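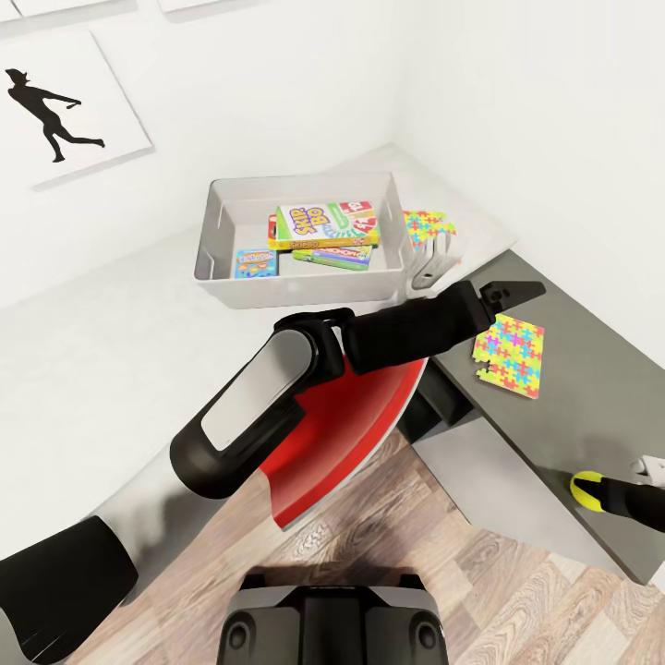
Simulated returns station: card games in the gray bin, a jigsaw puzzle on the table beside it, gripper open at the upper edge of the puzzle.

Setting up a mixed-box sorting task and handing it over to the shift

Last updated May 1, 2026
Maintained by Eero Heiskanen, Valtonen returns hall, Jillirham

Scope
This page covers one task: a two-arm robot moves returned games and puzzles between the table and the storage bin, and a person grades the contents. It applies to the returns stations only. Outbound packing has its own page.

Before you start
You need the station model in Tosar, edit rights to the task file, and the current item list from the returns desk. You also need a grader from the shift for the review in step 5. Book that time with Raili Manninen before you build anything.

Step 1. Load the station
Open the station model and check the bin position against the floor plan. The table and the bin surface are separate objects. If one is moved, the other stays where it was, and reach results from an earlier run are no longer valid. Save the layout under a new name before changing it.

Step 2. Place the items
Use items with different footprints. Small card game boxes should overlap in the bin, as they do when a customer carton is emptied by hand. A Skip-Bo box lying partly over a smaller box is a good case: the arm has to take the top box without dragging the one underneath. Keep at least one small box clear of the pile so that there is an easy pick to compare against.

Puzzles are placed flat on the table. Include one with an uneven corner. The grip planner looks for straight edges by default and will otherwise be tested only on shapes it already handles.

Step 3. Set the grip limits
Set the finger opening for each item class, then the closing force. Start with the values in the item list and lower the force for anything without a rigid box. A flat puzzle has to be approached from its edge, so set the approach height separately for that class. If both arms are active, assign each a zone and leave the overlap disabled for the first run.

Step 4. Run the test set
Run 90 picks with random item positions. Record each miss under one of these codes:

D: dropped after lift
N: neighbor item moved
R: out of reach
T: timed out, item left in place

Do not combine D and N. A drop is usually a force problem and a moved neighbor is usually an approach problem. The February set was logged with a single code, and 41 of its misses had to be replayed to find out which was which.

Step 5. Review with the grader
Replay the misses with the person who will work the station. Svend Egilsson and Elsa Pesonen did this for stations on the east side, and their notes changed the task twice. The first change was to leave open or damaged boxes where they are and signal for a person. The second was to stop stacking graded games on top of puzzles.

Put the grader's decisions in the task file under "handling," with initials. They take priority over cycle time.

What changes at the station
The grader no longer empties the bin. Lifting and reaching drop, and standing time stays the same unless the stool is set out. The grader now decides on exceptions, and these come in bursts. On a carton with many opened items, the pace can be higher than under manual sorting. Set the exception queue to hold items until the grader releases them. Do not use the timed release.

Counting pieces, checking rule sheets and deciding what can be resold remain manual work. Station targets based on boxes moved per hour do not apply to graders on automated stations. Sointu Lappalainen has the replacement targets.

Training takes two parts: stop and restart procedures, then exception handling on a live queue. Both must be signed off before a person works the station alone.

Known problems
Error 708 appears if an item class has no approach height. Enter the value and reload the task.
The Ostow label reader returns the wrong class for some small boxes lying face down. Route these to the exception queue.
Layout names longer than 27 characters are shortened on export, which can overwrite an older file.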